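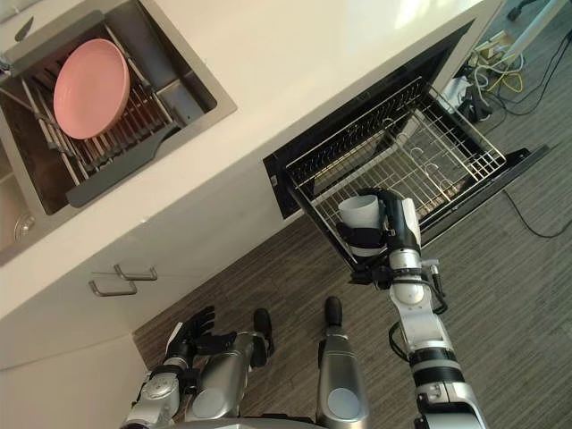
Buying a kitchen robot on a small budget
Speaker notes, 2/7/21

Slide 1. Title

Thanks for having me. Say up front that I run a small lab and I love this stuff. I've spent more of the past year in spreadsheets than in code, and I had a better time than I expected (people laugh at this, wait a second).

Who in the room is writing an equipment request right now? Get hands up. If it's more than half, skip slide 3 and spend the time on slide 6.

Slide 2. The job we picked

Dishes. Cup into the dishwasher rack, plate out of the sink, door up. Everybody understands it, including the people who sign for the money! And it's hard in all the ways we care about. Thin wire rods, curved prongs, a rack that sits low, a cup that wants to tip.

Pick the job first and write it on one page. Our first draft had a robot on it and no job, and it came back in a day.

Slide 3. Arms, hands, body

We got quotes on three setups. Urley quoted arms only, on a fixed base. Illotton quoted a full body with two arms. Entili sells hands and nothing else, and I could talk about their hands all afternoon, so somebody stop me.

We chose two arms on a body with legs. The counter is high and the lower rack is near the floor, and a fixed base that reaches both was going to eat half the room. Fingers over a two-jaw gripper for the same kind of reason. A cup is kind to either one. A plate standing in a wire rack is where you start wanting fingers.

Slide 4. What the quote leaves out

My favorite slide. Go slow.

Spare fingers. Order a full set with the first purchase, on the same form. We waited until October and paid shipping twice.

Power. Walk the room and find your outlets before you sign. Cables, power strips, where the cord runs when the robot turns. We put 229 dollars down for this and spent 295. Still the best money in the whole budget.

Floor. Carpet or hard floor changes how a foot lands, and it changes what the vendor will promise you. Ask them in writing.

The kitchen itself. Counter, cabinets, sink, dishwasher. We set aside 3000 dollars and went secondhand on the appliance. Take the rack in and out ten times in the shop before you pay. I did, and the man at the desk was very patient with me.

Cups and plates. Plain white and one bright color. Buy more than you think.

Slide 5. Software line

Onix is what we use for logging and replay. Yearly license, so it goes under running costs and comes back every year whether or not you remember it. Put the renewal on the calendar the day you buy.

Slide 6. Time is a budget too

Nearly 30 hours of setup before the first real trial. I had planned one afternoon!! Show the chart. Most of it was cameras and cables, then joint limits, then moving the furniture again.

Put a person's hours next to every piece of hardware on the sheet. If the hours column is blank, the item isn't ready to request.

Slide 7. If I were starting over

Rent for a month before buying. Illotton will do it, Urley said no when I asked.
Measure the lowest point you need to reach, with the dishwasher door down.
Ask who fixes it and how long it's gone for.
Keep a little unspent until the second half of the year.

Slide 8. Questions

Likely ones: why not one arm (one to hold, one to place, go back to slide 3). Insurance (ours is under the building policy, check yours). Can I have the spreadsheet (yes, please take it, link is on the last slide).

If time is short, drop slide 5.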